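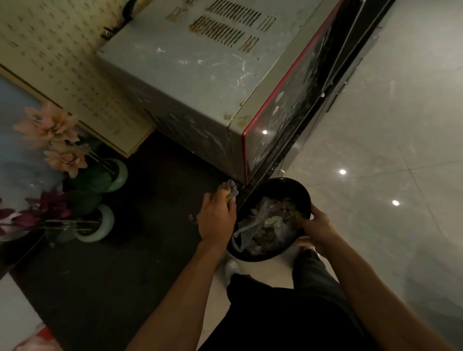 SÓ Dubhghaill: Fault report, Clostlow unit, 30/03/2020. The Wegener arm halted during the counter wipe and did not release its cloth. Error 79 was logged.

Darnham_Ops: The same error was recorded here in November.

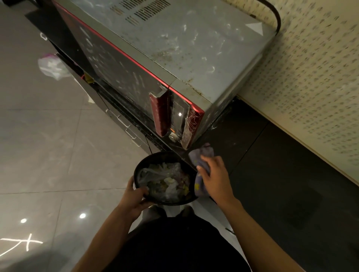 Should the arm be restarted remotely? Only after a member of staff has checked the gripper on site.

U_Görtz: I disagree. A remote restart is permitted under section 7.

SÓ Dubhghaill: Section 7 excludes grip faults.

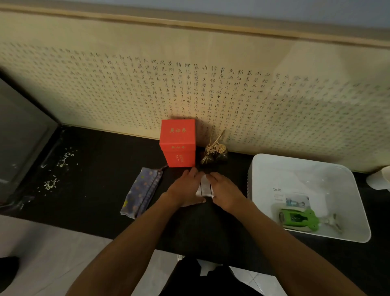
Counter work by hand

Darnham_Ops: Section 19 applies. Please keep the unit isolated.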